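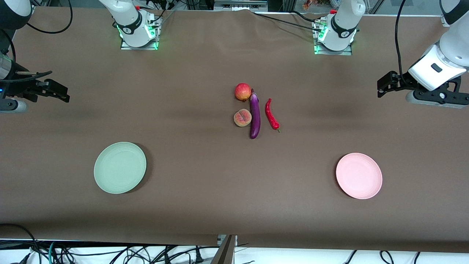 최종 수정일: 2021년 10월 31일

홈 | 동아리 소개 | 소식 | 보도자료 | 자료실 | 오시는 길

[보도자료] 헬라포트 로봇 동아리, 두 팔 로봇 농산물 분류 과제 중간 결과 공개
"아직 '자동화'라고 부르기 이르다"

헬라포트 공업학교 로봇 동아리 '스티비에'가 지난 8월부터 진행해 온 두 팔 로봇 농산물 분류 과제의 중간 결과를 공개한다. 과제의 내용은 단순하다. 탁자 위에 놓인 과일과 채소를 로봇이 하나씩 집어 정해진 접시에 옮긴다. 과일은 민트색 접시, 채소는 분홍색 접시다. 제한 시간은 물건 하나당 30초이고, 사람이 손을 대면 그 회차는 실패로 처리한다.

결과부터 밝힌다. 기록을 남긴 109회 가운데 탁자 위의 물건이 모두 제 접시에 들어간 회차는 34회였다. 나머지는 시간이 넘었거나, 물건을 떨어뜨렸거나, 집지 못했거나, 엉뚱한 접시로 갔다. 동아리는 이 숫자를 '성공적인 시연'이라고 표현하지 않기로 했다. 지역 소식지에 먼저 실린 짧은 기사에 "학생들이 만든 로봇이 장보기를 대신한다"는 제목이 붙었는데, 그 제목은 동아리가 제공한 것이 아니며 사실과도 다르다.

학생들이 로봇을 만든 것도 아니다. 팔과 집게는 완성품으로 들여왔다. 학생들이 맡은 일은 작업대 준비, 집는 순서와 위치를 정하는 프로그램, 그리고 회차별 기록이다. 과제 이름은 '압델 하미드'로, 첫 회의 때 붙인 이름을 지금까지 그대로 쓰고 있다.

■ 무엇이 어려웠나

작업대에는 갈색 상판 위에 사과, 가지, 복숭아, 고추가 모여 있고, 그 앞쪽 좌우로 접시가 하나씩 떨어져 있다. 사람이 보기에는 너무 쉬운 배치다. 실제로 동아리에 처음 온 신입 부원들은 하루면 끝날 일이라고 예상했다.

가장 많은 실패는 고추에서 나왔다. 가늘고 휘어 있어서 두 손가락 집게가 조금만 비껴 내려가도 옆으로 밀려난다. 집게를 더 낮추면 손가락 끝이 상판에 닿아 안전 정지가 걸린다. 사과는 잘 집히는 편이었지만 가지 꼭지와 맞닿게 놓으면 사정이 달라졌다. 사과를 들어 올리면서 가지를 함께 건드려 돌려 놓는 일이 잦았고, 그러면 프로그램이 기억하고 있던 가지의 위치가 쓸모없어졌다. 가지는 표면이 매끄러워 집는 힘이 부족하면 중간에 빠졌다.

복숭아는 반대로 힘이 문제였다. 가지에 맞춘 힘으로 복숭아를 잡으면 껍질에 자국이 남는다. 현재 채점 기준으로는 자국이 남아도 접시에만 들어가면 성공이다. 동아리 안에서도 이 기준이 너무 후하다는 의견이 있었고, 멍든 복숭아를 성공으로 세는 방식은 다음 기록부터 없애기로 했다. 기준을 바꾸면 성공 횟수는 더 줄어들 가능성이 높다.

팔이 둘이라는 점도 기대만큼 도움이 되지 않았다. 두 팔을 동시에 움직이면 가운데에서 서로 길을 막기 때문에, 지금은 한쪽이 물러날 때까지 다른 쪽이 기다린다. 기다리는 시간을 빼면 한 팔로 할 때보다 얼마나 빨라졌는지는 비교 측정을 하지 않아 말할 수 없다. 측정하지 않은 것을 '두 배 빠르다'고 쓰지 말아 달라고 언론에 부탁드린다.

■ 지도교사의 말

동아리를 지도하는 넬리 휘뵈넨 교사는 이번 결과를 두고 조심스러운 입장을 밝혔다.

"잘 된 영상만 골라서 이어 붙이면 누구나 감탄할 만한 화면이 나옵니다. 저도 처음에 그런 영상을 보고 이 과제를 허락했습니다. 그런데 기록지를 넘겨 보면 생각이 달라집니다. 물건을 손바닥 너비만큼 옮겨 놓았을 뿐인데 어제 되던 것이 오늘 안 됩니다. 로봇이 사과가 무엇인지 안다고 말하는 학생이 있으면 저는 왜 그렇게 생각하느냐고 다시 묻습니다."

휘뵈넨 교사는 과제가 수업으로서 값어치가 있느냐는 질문에도 쉽게 그렇다고 답하지 않았다. "학생들이 기록을 꼼꼼히 쓰게 된 것은 분명합니다. 다만 그걸 배우는 데 로봇 팔이 꼭 필요했는지는 모르겠습니다. 내년에 같은 예산을 신청할 때 저 자신부터 설득해야 합니다."

■ 부원들의 평가

부원들의 생각은 갈린다. 프로그램을 맡은 쪽은 실패 원인을 하나씩 좁혀 가고 있다고 보고, 작업대를 맡은 쪽은 물건 놓는 자리를 로봇에 유리하게 고르고 있는 것 아니냐고 지적한다. 이 지적은 옳은 면이 있다. 기록 초반에는 부원들이 물건을 서로 떨어뜨려 놓았고, 이후에야 붙여 놓기 시작했다. 초반 회차와 후반 회차의 난도가 같지 않으므로 34회라는 숫자를 하나의 성공률로 읽는 데에는 무리가 있다. 공개하는 기록지에는 회차마다 배치 방식을 따로 적었다.

케이블 정리도 숙제로 남았다. 상판 앞쪽 아래로 검은 케이블이 엉켜 있어 점검할 때마다 어느 선이 어디로 가는지부터 찾아야 한다. 대회 심사 항목에 정리 상태가 들어 있다는 사실을 부원들은 뒤늦게 확인했다.

■ 왐콤 학생 로봇 대회 참가 계획

스티비에는 왐콤에서 열리는 학생 로봇 대회에 이 과제로 참가 신청을 했다. 본선에서는 심사위원이 현장에서 물건의 위치를 정하며, 참가팀은 3회의 기회를 받는다. 동아리는 입상을 목표로 내걸지 않았다. 현재 프로그램으로는 심사위원이 고추를 가지 옆에 바짝 붙여 놓는 순간 어려워진다는 것을 부원들이 가장 잘 안다.

대회 전까지 손볼 부분은 고추를 집는 각도, 물건마다 다른 집는 힘, 그리고 물건이 밀렸을 때 위치를 다시 확인하는 절차다. 마지막 항목은 시작도 하지 못했다. 대회 날까지 끝나지 않으면 그 기능 없이 출전하며, 출전 신청서에도 그렇게 적었다.

■ 공개 자료와 취재 안내

전체 회차의 기록지는 학교 누리집 자료실에서 내려받을 수 있다. 실패한 회차의 영상도 함께 올린다. 영상은 재생 속도를 바꾸지 않았으므로 보기에 지루할 수 있다. 인용할 때에는 배속 편집 여부를 표시해 주기 바란다.

작업 장면을 직접 보려는 취재진은 동아리실로 미리 연락하면 된다. 취재를 위한 별도의 시연은 준비하지 않으며, 그날 예정된 기록 작업을 그대로 참관하는 방식이다. 한 번도 성공하지 않는 날도 있다는 점을 감안해 일정을 잡아 주기 바란다.

문의: 헬라포트 공업학교 로봇 동아리 스티비에 (지도교사 넬리 휘뵈넨, Nelli Hyvönen)

이전 글 | 목록 | 다음 글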